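The Bin at the End of the Hall
An open day at Zasteo's robot lab in Ristow
November 16, 2023

The parking lot was full by ten, and I ended up leaving my car behind the bakery and jogging over — I'd been looking forward to this since June. Zasteo makes software that helps robot arms pick up things they've never met before, and once a year it lets the neighbors in to watch.

I spent most of my morning beside one gray bin, where an orange KUKA arm was working its way through a pile of odds and ends. You wouldn't think picking up small stuff could hold a crowd. It held me for 14 tries in a row, and I leaned in for every one!
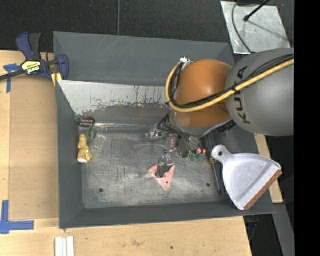

Shiny things are the tough ones, one of the engineers told me. Glare confuses the cameras, and clear plastic can vanish altogether. The team keeps a stock of 588 objects for practice, most of them from thrift stores and kitchen drawers, and the program that plans each grasp is called Sorkico. It gets some 200 new attempts to learn from on a good day.

The kids near me wanted to know if it ever gets tired. (It doesn't, but the people resetting the bin do.) I stayed until they switched off the lights over the benches.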